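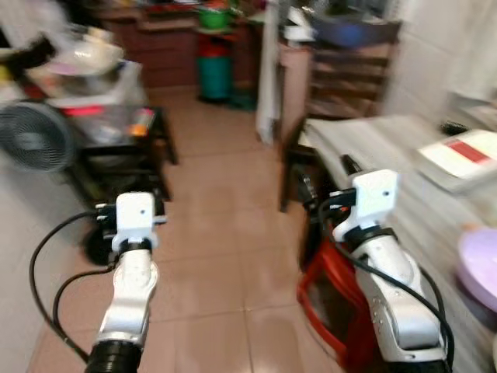
KIDS' CORNER: ROBOT CLUB

How does a robot learn to tidy a kitchen?

Hi, I'm Yaneth Huanca and I'm in the student robotics club at our college. Kids at our open days ask me the best questions, so I've written down my answers to the ones I get most. Grab a snack!

Does a robot know what a kitchen is?

Nope. When you walk into a kitchen you know straight away which thing is a fan and which thing is a chair, and you know you can sit on one and definitely not on the other. You've had years of practice. A robot starts with none of that. To a robot, a camera picture is just a giant grid of coloured dots, and each dot is a number. Somewhere in all those numbers there's a red chair, but the robot has to learn which dots belong to the chair and which ones belong to the floor.

Real kitchens are tricky, too. There are plastic bags piled up, and cloths hanging over the edge of things, and shiny tiles that bounce the light around. I love shiny tiles in my own house but they're a pain for a robot, because a bright patch on the floor can look like an object. Imagine trying to pick up a sunbeam!

So how do you teach it?

Mostly by showing it, over and over again. In our club one person moves the robot's arms through a job, like picking up a cloth and putting it in a bowl, while the computer remembers two things: what the camera saw, and how every joint was bent at that moment. We call one go at a job a "demo". Our project is called Flarnavell (Teófilo Salazar made the word up on the bus and it stuck) and we've saved 3155 demos so far. The cloth job alone has 620.

Then the computer goes through all the demos looking for patterns. When the cloth looked like this, the arm went like that. After a lot of practice it can have a go at a cloth it has never met before.

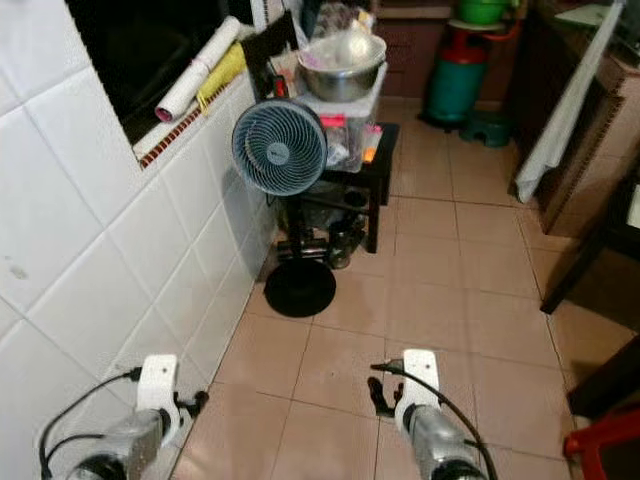
Cloths are much harder than cups, by the way. A cup stays cup-shaped no matter what you do to it. A cloth can be rolled, folded, scrunched or dangling, and it's still the same cloth. Bags are even worse, especially the see-through ones, and I once spent a whole afternoon on one bag. I still dream about it.

Why are there so many cables?

Robot arms have a motor at each joint, and motors need power. The computer also has to send messages to them ("bend a bit more, please") and get messages back ("OK, I'm bent"). All of it travels along the cables. We leave them a bit loose and loopy so the arm can stretch out without yanking a plug. If you hold a skipping rope tight and then try to reach for something, you'll feel the problem.

Does it ever go wrong?

All the time! Our first cloth test was 40 tries in a row and the robot managed four. Teófilo cheered for every single one of them. We went back and recorded 400 more demos with the cloth in different spots, and the next test went much better — although it did put one cloth on Teófilo's shoe.

Can I try it at home?

You can, and you don't need a robot. Get a friend to close their eyes and be the robot arm. You're the computer. Put a sock on the table and tell them how to pick it up, using only words like left, right, up, down, open and close. Then scrunch the sock into a different shape and use exactly the same words again. See where their hand ends up!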